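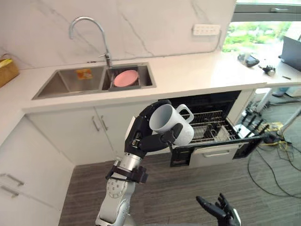 I went to the Horusora open house expecting a sales pitch with snacks, and got roughly that. The company fits out kitchens for rental apartments and had opened up a few units. The flyer promised "a kitchen you can try." I have been to enough of these to wonder who does the trying.

The first kitchen had the Medov counter package. White quartz, white cabinets, marble-patterned backsplash with gray veining. It photographs well, I'm sure. I'd like to see that counter after a year of coffee and turmeric. The handout says the surface was tested through 2,000 wipes, but doesn't say wipes with what.

The double sink I liked more than I wanted to. A rack fits into one basin, so a plate can drip there and the counter stays clear. The price of the rack was on a separate sheet, naturally.

Then the outlet strip, mounted on the backsplash with its cord hanging down to the counter. Handy for a kettle – but would I want a cord there? I asked, and was told it was "a flexible layout choice."

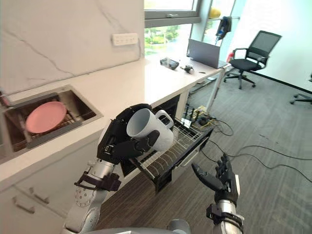 **Brarken, November**

The dishwasher demonstration started 20 minutes late. It goes in under the counter close to the sink, and I'll give them that, it's the right spot. A white mug was going in when I got near enough to see, with a pink plate still waiting in the sink. One mug over an empty rack tells you very little. Bring me the plates from a family dinner, a roasting pan and the lid that never fits anywhere, and then we can talk about capacity.

The tines looked thin to me. Fine for dinner plates, I suppose. My deep soup bowls would lean on each other and come out with a ring of grit, as they do at home.

Inside, it's wire racks at two levels. I asked whether the upper one could be lowered and got two different answers.
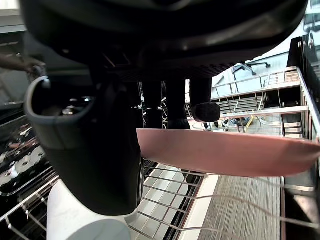

## Coffee and the Chiriac table

Chiriac had the table by the exit, with drawer liners at $18 a roll and a coupon for $100 off an order I wasn't going to place. The coffee was decent. I took the handout, skipped the mailing list and was back at the bus stop by 4:30.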